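Rollo am hohen Fenster reinigen und wieder richtig einhängen

Ein weißes Rollo wird mit der Zeit grau, und zwar zuerst oben, wo der Stoff aus der Kassette kommt, und unten an der Griffleiste. Die folgende Anleitung gilt für einfache Rollos mit geschlossener Kassette, die mit Haltern am Rahmen befestigt sind. Für Plissees und Lamellen eignet sie sich nicht. Ich gehe von einem Fenster aus, das höher ist als eine normale Zimmertür, also mit Tritt oder kleiner Leiter bearbeitet wird.

Was man braucht

Weiches Staubtuch oder Staubsauger mit Bürstenaufsatz
Zwei Mikrofasertücher, hell und nicht abfärbend
Lauwarmes Wasser mit wenig Feinwaschmittel
Radierschwamm für einzelne Flecken
Schlitzschraubendreher, schmal
Standfester Tritt
Bleistift und Maßband

Schritt 1: Rollo ganz herunterlassen

Zuerst die Fensterbank oder den Boden davor freiräumen. Dann das Rollo langsam bis zum Anschlag herunterlassen. Wenn der Stoff dabei schief läuft, jetzt schon merken, auf welcher Seite er tiefer hängt. Das wird in Schritt 5 gebraucht.

Schritt 2: Trocken reinigen

Immer erst trocken arbeiten. Feuchter Staub schmiert und setzt sich im Gewebe fest. Von oben nach unten in geraden Bahnen wischen und mit der freien Hand leicht von hinten gegenhalten, soweit der Abstand zur Scheibe das zulässt. Oben direkt unter der Kassette nur mit den Fingerspitzen und einem Zipfel des Tuchs arbeiten. Wer hier zu stark zieht, löst den Stoff im schlimmsten Fall von der Welle.

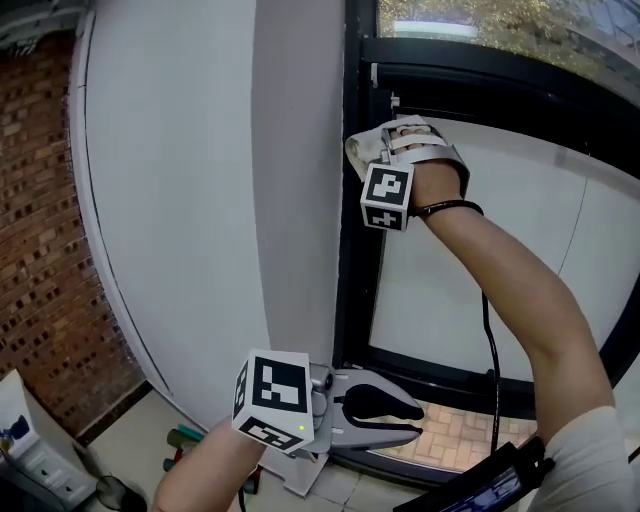
Die Kassette selbst wird gern vergessen. Auf der Oberseite liegt meist der meiste Staub, und beim Lüften fällt er auf den frisch gewischten Stoff. Also zuerst die Kassette absaugen, danach die Halter, und erst dann mit dem Stoff anfangen. Bei dunklen Rahmen sieht man Fingerabdrücke sofort, deshalb den Rahmen am Schluss noch einmal nachwischen.

Schritt 3: Feucht reinigen

Auf einen Liter Wasser reicht ein Teelöffel Feinwaschmittel. Das Tuch gut auswringen, es darf nicht tropfen. An einer unauffälligen Stelle am unteren Rand ausprobieren, ob sich die Beschichtung verändert. Verdunkelungsstoffe haben oft eine empfindliche Rückseite, die nur abgestaubt werden sollte. Flecken vom Rand zur Mitte hin abtupfen und nicht reiben. Danach mit klarem Wasser und dem zweiten Tuch nachgehen.

Schritt 4: Trocknen lassen

Das Rollo bleibt unten, bis es vollständig trocken ist. Bei uns dauert das im Sommer einen Vormittag, im Februar eher bis zum nächsten Morgen. Feucht aufgerollter Stoff bekommt Stockflecken, und die gehen nicht mehr heraus. Heizlüfter oder Föhn bitte nicht verwenden, der Stoff kann sich am Rand wellen.

Schritt 5: Schiefen Lauf beheben

Läuft das Rollo schief, liegt es fast immer an den Haltern. Maßband von der Rahmenoberkante bis zur Kassette anlegen, links und rechts messen und die Werte mit Bleistift notieren. Weichen sie voneinander ab, die Kassette aushängen: mit dem Schraubendreher die Lasche am Halter vorsichtig eindrücken, die Kassette nach vorn kippen und abnehmen. Ab einer Breite von einem Meter macht man das besser zu zweit. Halter lösen, ausrichten, wieder festziehen, Kassette einklicken. Es muss auf beiden Seiten hörbar einrasten.

Sind die Halter gerade und der Stoff läuft trotzdem schräg, hilft ein Streifen Klebeband auf der Welle. Er kommt auf die Seite, zu der der Stoff nicht wandern soll. Eine Lage genügt meistens.

Schritt 6: Probelauf

Das Rollo mehrmals ganz hoch- und herunterfahren und dabei die Kanten beobachten. Streift der Stoff an einem Halter, noch einmal nachstellen.

Wie oft?

Trocken abstauben alle paar Wochen, feucht reinigen einmal im Jahr. In der Küche öfter.

Nachtrag: Kaede Koyama fragte nach Rollos mit Seitenführung. Dort den Stoff nicht aus der Schiene ziehen, sondern die Schiene mit einem trockenen Pinsel säubern und den Rest wie beschrieben abwischen.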